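Subject: Re: [home-sweets] cacao nibs, what do I do with them?

February 2023

> I bought a 4 pound bag of nibs from Tarkach in December and I have
> hardly made a dent in it. They're so bitter straight from the bag!
> Does everybody just throw them in oatmeal? Also, do they go stale?

Oh, I have been there with the giant bag. Mine was from Mumell and it lived behind the flour for ages before I got brave with it.

Oatmeal is fine, but try toasting them first (dry skillet, low heat, keep them moving) and then stirring them into honey while they're warm. I spoon that over plain yogurt and call it breakfast, and my husband calls it dessert, so we're both happy. They're great in banana bread too, and in granola with lots of coconut. I tried them in a smoothie once and it was like drinking gravel, so grind them up first if you go that way!

As for going stale, mine kept fine in a jar with a tight lid, away from the stove. If they smell like old crayons, toss them.

If you want something sweeter, I've been making little date bars with nibs, walnuts and a pinch of salt. Press it all into a pan, chill for about 14 hours (overnight plus however long you can stand it), then cut. I got 29 out of the last batch, small ones, and they were gone before the weekend. The Quintela dates are the softest I've found, but any squishy ones will do.

Has anybody tried the Tovaveo powder? I keep picking it up and putting it back.
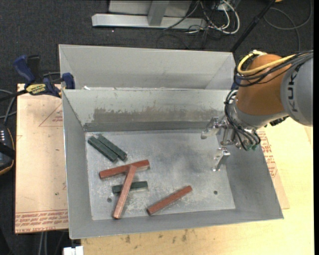
Red and green bars in the metal bin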